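We've been teaching a two-arm setup to sort stationery into tubs, and the method we settled on is dull enough that I think it's worth writing up. Short thread.

The question was whether it's better to record lots of demonstrations of the whole job, or fewer of them with the layout changed every time. Same operator hours either way.

Set A was 1000 short demonstrations on 9 fixed layouts. Set B took the same hours but we scattered the pens again before every single go, so it came out a good deal smaller.

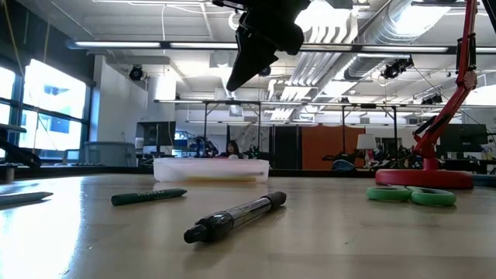
Scattering takes longer than you'd think. If you do it by hand you end up laying things out neatly without meaning to, all the pens pointing the same way. We now tip the lot out of a box and only move something if it has gone off the table.

Both sets trained the same policy, which we call Hekeck. Same settings, same number of steps, nothing tuned for one or the other. Training runs were left overnight and we took the last checkpoint each time.

Testing was on layouts neither set had seen. A trial passed if every pen and pencil ended up in a tub and nothing was dropped over the side. One regrasp per item was allowed, a second one was a fail.

Set B passed 67 per cent of trials. Set A did well on layouts close to its own 9 and fell away quickly once we moved off them. The worst cases were pens lying across each other, where it would go for the gap between the two and close on nothing.

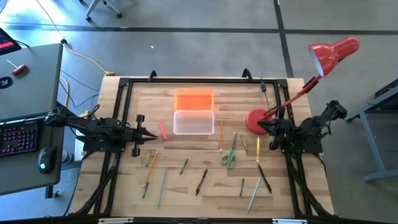
Scissors stayed hard for both. The policy likes to go for a handle loop, and then the blades swing as it lifts. We left them out of the pass mark and logged them separately. I'll post those numbers when I've been through them properly.

Handing an item from one arm to the other worked better than I expected with set B. With set A the receiving arm often turned up early and waited in the wrong place.

Things that made no difference we could measure: the colour of the tub, the time of day, and which of our 2 operators did the recording. I was sure the afternoon glare on the table would matter. It didn't show up in the results.

Things I'd still like to check: one table, one room, one kind of gripper. Moynihan is the next task on our list and uses softer objects, so we'll see whether the same recipe holds there.

Recording was done with Noketti, our own tool, and the layout log is a plain text file. Both go up on the Clendier page in January, along with the failed trials. Someone asked for those last time and they were right to.

Replies open if you've tried the same thing with a different split.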